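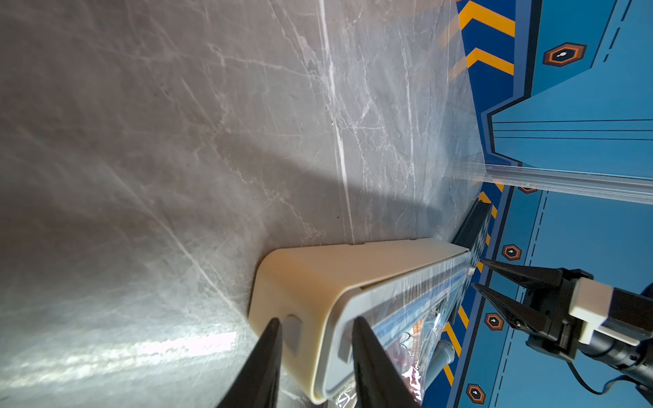

teleop day, storage box task again. 90 demos is the goal for this one and my wrists already hate me. two leader arms, no haptics, so you're basically driving on eyeballs and vibes. cream box lies diagonal on the marble top, left fingers straddle the end cap, right one comes in from the side. glare on that polished stone is rough in the wrist view btw

Fotis Tzavaras asked why not just script it. because the box never lands at the same angle twice and I WANT the mess in the data. scripted ones were too clean, policy fell apart the second we nudged anything

rule for today: no pausing mid reach. if you hesitate the robot learns to hesitate. we threw out 481 episodes from the Markari set over exactly this. painful

also slow down before contact. everyone closes to early, me included

tried kinesthetic on Lobo first, grabbing the arm and pushing it through by hand. feels great with one arm. with two you run out of hands lol. back to the leaders

episode count for the whole Purow set is 3441 now. 824 of those are mine, want a tshirt

somebody asked about latency: fine on the local network, bad from Standgate, you overshoot every time and then you overcorect

ok break over, resetting the box. more later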